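Mikance Brake Parts Sorting Project
Progress report to the Hinwood Fund
5/24/19

Summary

Work on the parts sorting area is on schedule. The sorting table is in use, the first set of brake parts has been entered in the parts list, and the new labels have been ordered from Flostent. Spending is within the amount approved. One item, the shelving, is late and is covered under Open items.

Sorting table

The table has been covered in brown paper and marked out in squares with blue painter's tape. We looked at painted lines and at a printed mat before settling on tape. Tape can be lifted and moved when a part needs a larger square, and the paper can be replaced when it gets dirty. The cost of both comes out of the supplies line.

Some of the tape is uneven. It does not affect the sorting, and we plan to leave it alone until the paper is next changed.

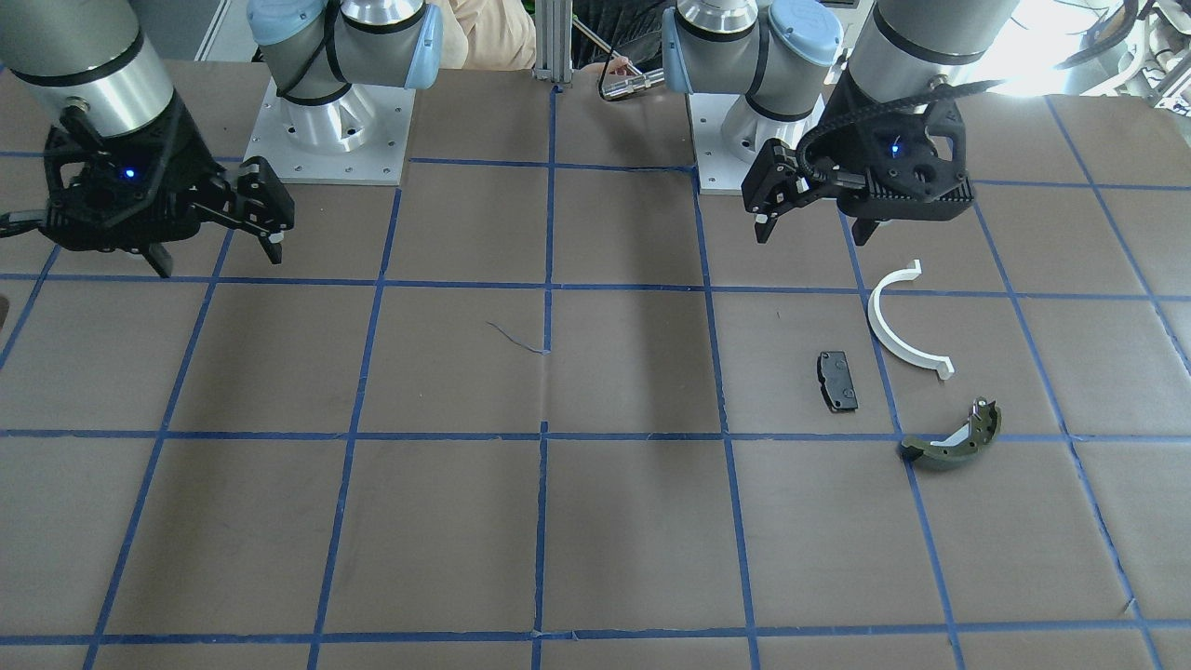 Parts list

The grant calls for 386 entries by the end of November. At the close of this period 200 are complete, with a part name, a bin number and a short note on wear. The remaining entries are mostly small hardware.

Brake shoes and brake pads are now listed separately. In the old list from the Were site they shared one heading, which led to parts being put back in the wrong bins. The entry for a drum brake shoe now asks for the state of the friction lining and of the backing plate. The entry for a pad asks for its outline and the number of holes on the face. White plastic clips get their own section – they were left out of the old list altogether.

On the table the three kinds are laid out with space between them and checked against the list before they go to the bins.

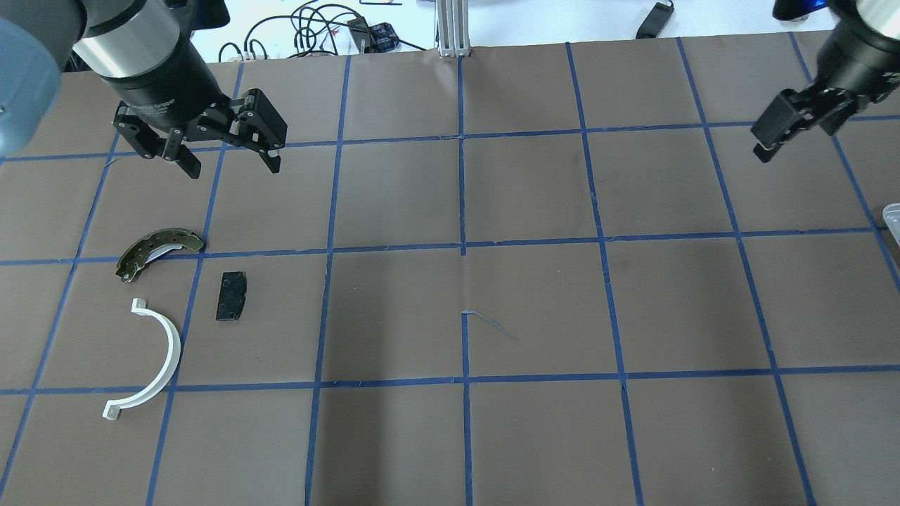
Changes to the procedure

Two changes were made during the period. First, a part may now lie across a tape line while it is being compared with others. The earlier rule of one part to one square slowed the work down with curved pieces. A part is assigned to a square only when its entry is finished.

Second, small dark parts are laid out together with a light-colored one. Staff had reported that black pieces were easy to pass over when a table held only dark parts. We will review this change at the end of the next period.
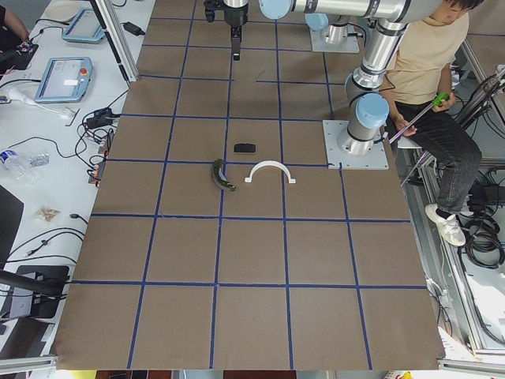

Small black block, curved dark part and white plastic arch on the taped table.

Open items

The shelving ordered for the Hinwood storeroom has not arrived. The supplier has given a new delivery time of 14 working days. Until then, finished bins are being kept on the floor along the back wall of the storeroom.

There are 39 entries on the old Were list that do not match any part we hold. We propose to mark these as closed and would like the fund's agreement before doing so.

Next period

We will continue with the small hardware, put up the shelving when it comes, and fix the new labels to the bins. No change to the budget is requested.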